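Search reviews… Go

Anadico wrist camera kit: a long-term review

I look after a two-armed garment folding cell, and the wrist cameras used to be the bit I dreaded. The Anadico kit costs 699 for the pair and I'd buy it again tomorrow. Fitting took me one evening in December, with most of that spent routing cables, and the alignment wizard (lovely thing!) wants just 21 poses per arm.

For the first proper check I put jeans on the table and closed a gripper on the hem. Orange-tan topstitching on faded denim is a great test: if you can follow the stitch line round a pocket, your focus is near enough.
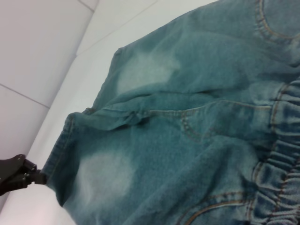 Setting up with the head view

Get the wrists done first, then match them to the head camera. I use both grippers on one garment for this, one at each end, and nudge the offsets until the software agrees about where the fingers are. The old Drilto brackets needed this after every knock. These have gone 3,000 cycles on my cell and needed it once.

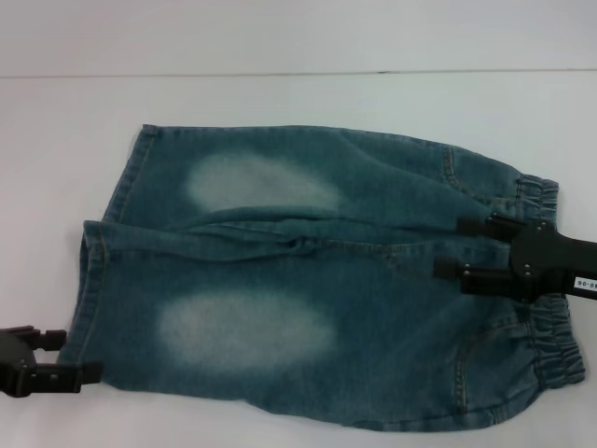
Both grippers on the jeans, hems to the left and gathered ends to the right.

What could be better

Motion blur, mainly. Default exposure is too long for a moving wrist, and with dark glass behind the sofa you get smeary lights all over the right-hand side. Shorten it before you do anything else. The manual leaves this until page 73, which is daft.
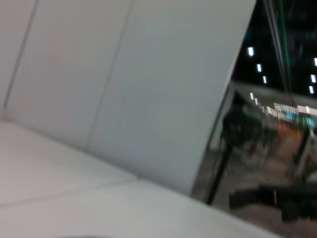

Wrist view with blur, white sofa and night-time window.

Spare lens covers come from Huaranga and arrive quickly. Still a cracking kit, and I've ordered a second one.

14 comments · 6 shares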